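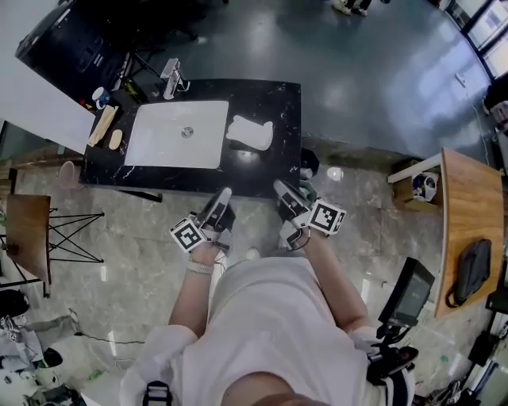 At the vanity counter in our practice space, with the sink, soap, brush and towel ready to go.

Bathroom Turnover Attendants, part-time and full-time
Kastus Home Care
Posted 1/19/25

We clean and reset bathrooms in short-stay apartments, and we love doing it well! If you're the kind of person who folds the hand towel again when the corner sticks out, we would really like to hear from you.

Kastus looks after 458 apartments in two buildings, Vuvo and Gristeta. Guests check out, we come in, and a few hours later somebody else is putting their toothbrush down on that counter. The bathroom is the room people look at hardest, so we have a team that does bathrooms and nothing else. We're adding people to that team now and again in September, when the second tower at Gristeta opens.

What you'll be doing

Most of the day is spent at a sink. You clear the counter, wash the basin, polish the faucet and the drain, wipe down the stone and then set everything back: soap on the left, mug in the back corner, towel folded flat on the right. A lot of our counters are glossy black marble, and black marble shows every water spot and every streak (you will get very good at crouching down to check it against the light). No vinegar or lemon cleaners on the stone, please. We supply a neutral soap and all the cloths.

You'll also do mirrors, floors, showers and toilets, restock paper and soap, and write down anything that drips, wobbles or has a chip in it. Left-behind things go in a labeled bag at the front desk, even the half bar of soap somebody might come back for.

Training

Your first 24 hours on the job are paid practice at our space in the Gachanja building. You'll work at a real vanity with a real basin and go over the same reset until your hands know it. Bring a bag if you like, there's a table for your things. Wear a loose T-shirt and shoes you don't mind getting splashed. Ask as many questions as you want! Elaheh Farahani runs the training and she still cleans rooms herself every week, so she knows which faucets are a pain.

What we're looking for

You don't need hotel experience. You do need to be comfortable on your feet, bending over counters and tubs, and lifting a full supply caddy. You should be able to read a room sheet in English. Tell us about any skin allergies so we can find gloves and soap that suit you.

Pay and hours

Day shifts only, four or five hours for part-time and eight for full-time. Pay is hourly and we'll go over the rate on our first call. There's a $200 bonus after your first three months and another $500 when you reach a year. Bus pass included, and lunch on full shifts.

How to apply

Stop by the front desk at Vuvo any morning and ask for a bathroom team form, or leave your name and phone number and we'll call you. A resume is fine but not required. Please tell us which building is easier for you to get to and the earliest you could start.

We're reading applications as they come in and will keep going until the spots are filled.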